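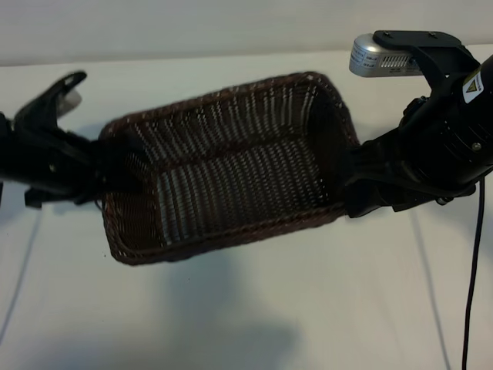 Basket held at both ends, above the table

Two arms, one basket: it turns while it goes up. Is it the cables or the calibration?

Posted by Noemí Ochoa
in Robot cells and small automation

Hello to all. I look after a table cell with two arms, each with a gripper. The task is to take a woven basket by the two short ends, raise it, move it to the side and put it down again. We call the cell Clavbridge, after the street, so if I write this name below I mean the whole table with both arms.

The cell worked well until May. Then we changed the cable of the right gripper and took off the camera bracket to reach the connector. I put everything back with the same screws. From then the basket does not stay level. It is picked level and on the way up it tilts, always in the same direction, so that the far rim becomes higher than the near one. When it is put down, the near edge touches the table first and the basket slides a little.

What I have already done:

I homed both arms two times and checked the zero marks. They are good.
I made the lift slower, 30 per cent of the normal speed. The tilt is the same but it comes later.
I made 32 lifts with the old program and it happened in most of them, not in all.
I changed the basket for another of the same type. No difference.

The cable of each gripper hangs down free on its side. The right one is new and feels more stiff than the old one. My colleague says that a cable cannot turn a wrist of this size and that the problem is in the calibration between the two arms. I am not so sure. The basket is soft and I think a small force is enough.
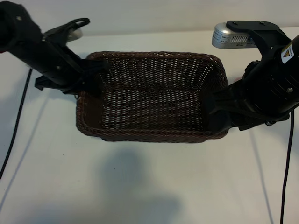

Both arms at the basket, fingers over the two ends

The fingers go in from above, inside and outside of the wall, and close on the weave. I lift some 400 mm of height in a straight line. Both arms get the same path with the offset between them fixed in the program. There is no force sensor, only the motor current.

My questions are these. How can I know if the cable is guilty, without taking all apart again? And in which order would you do the checks? I don't want to repeat the calibration first and find later that the cable pulled during the calibration also.

Bernadette Rafferty

Had the same with ours, it was the calibration. Do it again and it will go away.

Declan Lenihan

I would not start with the calibration. You have a good point that a pulling cable can spoil it, so let us leave it for the end.

The first check needs no tools. Open the grippers, take the basket away and run the same lift with the arms empty. Write down the motor current of the last wrist joint on each arm at the bottom, at the middle and at the top. The two arms should show similar curves. If the right one grows with the height while the left stays flat, something is loading that wrist and it is not the basket.

Now hold the right cable with your hand. Do this with the arm stopped at each of the three heights, never while it moves, and with the enabling switch in your other hand or in the hand of a second person. Take the weight off the connector and read the current again. A change tells you that the cable is at least part of the trouble.

If you find this, give the cable a proper place. I would do it in this order:

Bring the arm to the highest point of the lift and turn the wrist to the furthest angle that the program uses. The loop must be long enough here.
Fix the cable to the forearm with a soft strap, one hand's width behind the wrist joint. Close the strap so that you can still turn it with your fingers.
Leave a loose loop between the strap and the gripper. It must not lie across the camera or touch the fingers.
Bring the arm down to the table. Look if the loop can catch the rim of the basket. If yes, turn the strap to the outer side and begin again.
Fix the rest of the cable along the arm towards the base.

Do the left arm in the same way even if it gives no problem. It is easier to compare two arms which are dressed alike.

Next is the gripper itself. When you took off the camera bracket, did you also loosen the flange? On the type I know, one long screw goes through both, and when it comes out the gripper can turn a very small angle on the flange. You don't see it by eye. Close the empty fingers on a straight steel ruler and bring it down near the table. Measure the distance from the table at both ends of the ruler. If the difference is more than 3 mm, loosen the flange, press it against the pin and tighten it crosswise.

Only after this, do the calibration between the arms. Use something stiff for the test, for example a piece of aluminium profile, and not the basket. A woven wall gives way under the fingers and it will hide an error on one day and show it on the next. I suppose this is why you don't see the tilt in all the lifts.

One more thing, on the grip. With a basket I would take the two ends exactly in the middle of the short side. If both grippers are a little too near to you, the far side is free to rise or to hang as it likes. Move the pick point in small steps and repeat the lift after each one.

Noemí Ochoa

Thank you, Declan, this is very clear. I did the empty lift. The current of the right wrist goes up with the height and the left does not. With the cable in my hand it comes down, but not completely. I have fixed the right cable with a strap and the tilt is smaller. The long screw goes through the flange also with us, so the ruler is the next thing. I will do it when I have the table free for a full morning.

I looked at the wrist camera too while I was there, to see how the cables lie over the gripper body.

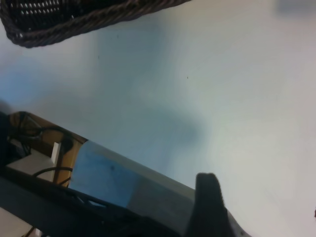

Tadhg Dunne: before you do the ruler test, check the cables on the gripper body as well as the long one which hangs. We strapped the long one perfectly and forgot the short ones, and when the wrist turned they pulled on the connector from the other side. Part of your remaining current can come from there. Put the wrist at both ends of its rotation and touch each loop with one finger. All of them must still move a little.

Also, I don't agree with the strap at one hand's width. On a short forearm it is too near and the loop becomes tight. I use double of this.

Declan Lenihan

Double is fine if the loop does not reach the basket. Try both, Noemí.

Noemí Ochoa

Edited on 24th September: one of the short loops was tight at the end of the rotation. I gave it more length. The ruler showed a difference at its two ends, so I set the flange again against the pin, and then I did the calibration with a piece of profile. The basket goes up level now at the slow speed. At full speed there is still a small movement when the lift begins, and I will open a new topic for it with the current curves.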